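Parallel gripper or soft fingers for fuzzy objects? Comparison in simulation

Posted by nelli_oksanen in Grippers and End Effectors
April, 9:40 pm
12 replies | 5 shares 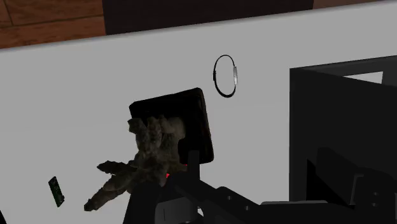
Test layout "tabletop B" in the simulator, with the brown furry object as target.

Hello all. I am comparing two end effectors for a sorting cell, and before we buy anything I want to have the comparison in simulation. The first one is the two-finger parallel gripper. The second one is a soft three-finger hand from Olleris, for which I received the model files last month. The arm and the controller stay the same for both.

The task is simple to say: pick every object from the white table and put it in the black box on the right. The furry one is the difficult one. It has an irregular shape with long lobes, and it overlaps the flat black square, so the finger can touch both. The thin ring and the little green card are also not easy, but for a different reason — they are very low.

My first results with the parallel gripper, five tries for each object:

Furry object: 3 of 5
Black square: 2 of 5
Ring: 2 of 5
Green card: 0 of 5

With the soft hand the furry object is 5 of 5, but the ring and the card are both 0 of 5. I would like to know if other people see the same, and if I can trust the simulator for the fur at all.

romain_g
April, 10:05 pm

You can't trust it for the fur, in my opinion. In most simulators the fur is only a mesh with a texture, and the contact is calculated on a simplified hull which is more fat than what you see. So your 5 of 5 for the soft hand says that it can hold a lumpy rigid body. What is the collision shape?

nelli_oksanen
April, 10:20 pm

Convex decomposition, 12 parts. The body is rigid, yes. I tried a deformable version but the step time became too long for my computer.

gaetan_d
April, 10:48 pm

I do not agree completely with Romain. A rigid approximation is wrong for the force, but for the approach and the finger clearance it is still useful. When I look at your picture, the upright finger is very near to the lower part of the furry thing. If the planner puts it there and closes, the geometry of the lobes decides a lot. This part you can study without any real fur.

For the failures with the parallel gripper, please write how it fails. Does it slip, or does it push the object away before closing? These are two different problems and only one of them is from the gripper.

nelli_oksanen
April, 11:15 pm

Good question, I went back to the logs. Both failures are pushing. One finger touches the long limb first, the object turns, and then the other finger closes on nothing. I had not separated this before, thank you.

lesego.m
April, 7:30 am

Then it is your grasp pose and you are blaming the gripper. Choose the pose across the thick part and keep the fingers away from the long limb. We had the same on our bench in Zolside with plush toys. We changed only the pose selection and kept the cheap parallel gripper. Two years now, no soft hand.

romain_g
April, 7:52 am

Plush toys are nice objects, they forgive everything. I would not decide from this.

lesego.m
April, 8:01 am

They also catch in the finger joints and lose fibers everywhere, so "nice" is a matter of taste :)

kamala_v
April, 8:40 am

For the card and the ring, I think neither hand is fair with default fingertips. On the parallel gripper we use a thin nail, 2 mm, which goes under the edge. The Helmy fingertip set has something similar and the CAD is easy to import. With the ring you can also put one finger inside the loop and the other one outside, and then the height matters less.

One more point. Your box is tall and dark. Did you check the release? A soft hand opens wide, and near the wall of a box this can be a problem. I saw it at Pimham, where the pick was perfect and then the hand hit the rim at every second drop.

nelli_oksanen
April, 9:10 am

I did not count the release, only the lift. I will add it — this is maybe unfair to the parallel gripper until now.

gaetan_d
April, 9:33 am

Also please randomize the positions. If the furry object always lies on the black square in the same way, five tries is one try repeated five times.

romain_g
April, 9:41 am

+1 to Gaëtan on this. And change the friction, at least low and high. If the order of the two hands changes with friction, you need a real test before you pay for anything.

lesego.m
April, 12:15 pm

I still say fix the pose first. Everything else costs money.

nelli_oksanen
April, 6:25 pm

My list for now: random positions, two friction values, release counted, and thin fingertips on the parallel gripper. I start with the pose selection as Lesego says. Kamala, could you tell me which chamfer you have on the 2 mm nail? With a square edge mine pushes the card along the table.

kamala_v
April, 7:02 pm

30 degrees, on the outer side only. I will send you the file tonight.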